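Home | Projects | Gallery | Notes | Contact

Cabinet work, Plornville lab: gallery

Plisard is our planning and control stack for a two-armed robot with five-digit hands. Since November we have been using it on ordinary office furniture, mainly doors, shelves and file boxes. The pictures on this page go with the 3.5 release notes.

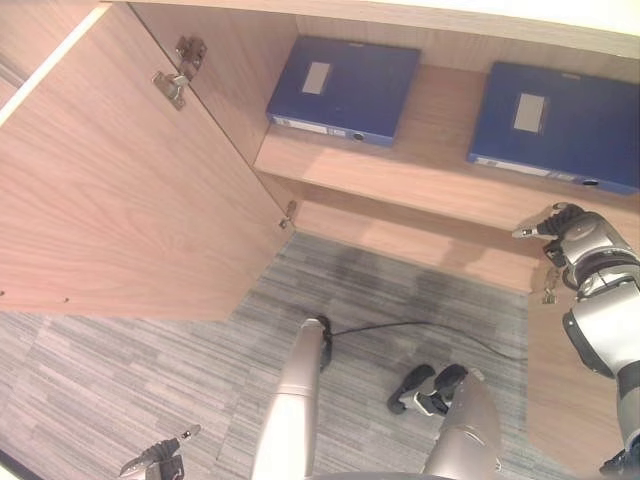
Head view: door open, two file boxes on the shelf, right hand at the lower rail.

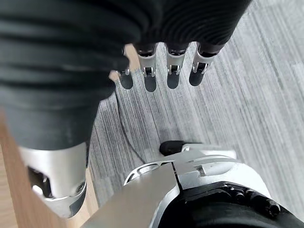

Wrist view, same cabinet job: fingers, thumb and wrist housing over the striped carpet.

The planner keeps two models of a cabinet. One is the box itself, treated as fixed. The other is the door, which gets a hinge axis and a current angle. When the angle estimate changes by more than 5 degrees, the arm path is thrown out and planned again. A replan takes 22 milliseconds on the lab machine, so we run it without stopping the arm.

Perception was the slower part. Wood veneer has little texture, and our old depth filter merged the shelf edge with the rail under it. The new filter fits straight edges first and fills in surfaces afterward. We tuned it on 560 labeled views from the head camera.

Wrist views go through a separate process called Niazi. It masks out the hand using joint angles, then passes what is left to the contact checker. The mask still runs a little wide at the thumb. Cables on the floor are marked as keep-out areas for the feet only.

The config files for both cameras are in the tools folder. Change the frame names before you load them.

Comments

gridstep: Does the door model handle sliding doors, or only hinges?

plornville_lab: Hinges only for now. Sliding is on a branch.

marrow22: The wide thumb mask bit us too. Adding a joint offset in the calibration file helped.

Related

Lilolcombe drawer tests
Plisard 3.4 release notes
Niazi: masking the hand from joint angles
Logging tools for long runs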